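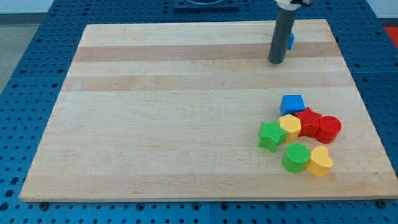 Our sorting setup as it stands now: maple board, blue pegboard table, shape blocks.

Small arm budget: what should I spend on besides the arm?

Posted by pegboard_mom, January 28, 2022

Hi all. I've been reading this board for a while and I finally have something to ask. I help run the evening workshop at a little makerspace, and we have the use of an arm on a table until the end of February. After that it goes back, and we either buy our own or we don't. I've been put in charge of the shopping list, mostly because I'm the one who kept asking what things cost.

What we do with it is simple stuff. We put plastic shape blocks on a cutting board (stars, cylinders, a heart, a hexagon, a cube, the kind toddlers have) and the arm moves them around. Pushing them into groups, pulling one color away from the others, that sort of thing. The kids who come in write little plans for it and then argue over whose plan was better. I would like to keep doing exactly this. I am not trying to build a factory!

The arm I'm looking at is the small one from Drimo. I have a quote and I've more or less made my peace with the number. My trouble is everything else. The quote has a long list of "recommended" extras and I can't tell which of them are real and which are there so the seller can have a nicer year. The list has a steel table with a hole pattern, a "calibrated work surface" (it's a board, as far as I can tell), a set of 48 "training objects," a two-finger gripper, a spare set of cables, a safety enclosure, and a support plan. The training objects alone are $200, and looking at the photo in the catalog they're blocks. Just blocks.

So:

Is a proper table worth it, or can I bolt the thing to a workbench?

Do I need a fancy surface? We've been happy with the maple board, but it's scuffed in a few spots and I don't know if that matters in the long run.

Do I need a real gripper if mostly we push?

And what am I forgetting? I've planned enough school bake sales to know there's always something, and it's always the thing that costs more than the cookies.

Thanks in advance. I have to turn in a number before the next budget meeting and I'd rather ask for too much once than come back two times with my hat out.

negi_tinkerer

Fun project! I went through this two years ago, with a Negi arm instead of the Drimo, so take the brand stuff with some salt, but the extras list looks like the one I got nearly line for line. I'll go in the order you asked.

Table: yes, spend money here. I started with a workbench and I regretted it for months. The bench was plenty strong, that wasn't the issue. Every time we wanted to move something over by a bit we had to drill, and after a while the top looked like a mouse had been at it. A table with a regular grid of holes means you bolt the arm down, bolt your board down, and if you change your mind you undo it and move over a couple of holes. Write down which holes you used! We count from the front left corner and keep it on a card taped underneath. When somebody takes everything apart for cleaning (somebody will) you can put it back where it was and your saved positions are still good, or close enough that fixing them takes minutes. Do check the hole size against the arm's base before you order, though. Mine didn't match and I ended up paying for an adapter plate, which was a silly little square of metal that cost more than my shoes.

Board: keep the maple. Scuffs don't matter for pushing blocks unless there's a dent deep enough for an edge to catch in. Run your hand over it now and then. If you can feel a ridge, sand it. What I'd worry about is whether it stays put and stays flat. Bolts near the corners are the way to go, and make sure the heads don't stick up anywhere you want the arm to travel. A glued-up board can also warp a little over a winter if your heat goes on and off, so lay a ruler across it once in a while. I budget for one new board a year and usually don't need it. Any kitchen store has them. Please don't pay for "calibrated."

Wood also has stripes and grain, and if you ever add a camera, some color-finding programs get fussy when a tan stripe runs under a yellow block. Ours did. We fixed it by fiddling with the settings, so it cost an evening and no money, but if you're buying a second board anyway, pick the plainest one on the shelf.

Gripper: if you push, you want a stick. A plain round rod with a rounded end will shove blocks around all day, there's nothing in it to break, and kids can't pinch anything in it. We use the rod far more than our two-finger gripper. I'd leave the gripper off this year's list and put it on next year's with a question mark. The one thing to ask the seller is whether the mount at the end of the arm takes both, so you aren't stuck. And buy two rods. They bend when somebody tells the arm to go through the table.

Blocks: ha. Buy a toddler set. Pick one with some texture on top if you have a choice, the shiny ones give you glare under overhead lights. Get a second set of the same brand on the same day, because the colors change from batch to batch and hearts roll under the fridge.

What you're forgetting: a power strip with a switch you can reach from where you stand, a clamp for the cables, and a cover for when it's not in use. Also a bigger emergency stop button if the one that comes with it is down on the base. Mine was, and reaching past a moving arm to stop it is a bad plan. And shipping! Mine came on a pallet and the driver would not take it past the curb.

flat_pack_fan

I'd skip the support plan. We had one with Ernow and used it zero times. Read the manual.

ernow_refugee

I don't agree with the post above me, so let me put in the other side, with the warning that I'm a cautious person by nature and my wife says I insure my lunch.

Whether a support plan is worth it comes down to who fixes things when you're not there. You said evening workshop. If an arm faults at seven at night with a room full of kids, no plan will save you, they all close at five. So don't buy it for that. Where it paid for us was repairs. One joint on ours started making a grinding noise after 9 months, and with the plan they sent a loaner while ours was in the shop. Without it we would have paid for the repair and sat there with an expensive coat rack. Ask the seller two things in writing: is a loaner included, and who pays the freight. If the answers are no and you, then I'm with the others, skip it and put the same money in a repair fund. Do put it in, though. Don't just say you will.

On the enclosure, it depends on your insurance more than on the arm. Call them before you buy anything. I know it's a boring phone call. Ours wanted a written rule about where people stand and a line of tape on the floor, and that was the whole thing. I had already paid for plastic panels by then, and they're in my garage if anyone is near me and wants them. Other insurers may want much more, and that can wreck a budget at the last minute, so get it settled early.

I'd also push you a little on the arm itself. Did you get more than one quote? Flivimo sells refurbished small arms, and for pushing blocks around a cutting board you don't need much reach or much lifting. What I'd pay for is repeatability, meaning it goes back to the same spot every time. Ask to see that before you buy. We put a pencil mark on the board, sent the tip to it over and over, and looked at how far off it landed. A seller who won't let you try that isn't one I'd send money to.

Last thing, how I'd write up your number. I'd put in one line for the arm, one for the table and mounting, one for "parts that wear" (board, rods, blocks, cables), one for shipping, and one for repairs. Leave the last one in even if they grumble. Budget people like to cross out whatever looks vague, so give it a name and a real figure. I'd write a sentence next to each line saying what you use now, too. You've already got the borrowed setup working, and that's your best argument. Take whoever holds the purse over to the table and let them push a star around for ten minutes.

pegboard_mom

Oh this is so helpful, thank you! I had not thought about shipping at all. We have four steps up to the front door, so a pallet at the curb would have been quite an evening.

I've crossed off the training objects and the calibrated board, and I moved the gripper to next year. The table stays. I went and put a ruler across our board last night and couldn't see any light under it, so that one's good for now, and I've written in a second set of blocks and a spare rod. I'm calling the insurance people in the morning and I've written to Flivimo for a quote. On the support plan I'm still going back and forth until Drimo answers me about the loaner. If anyone has bought from them and knows whether the base fits a standard hole grid, please speak up, the drawing they sent me has no measurements on it.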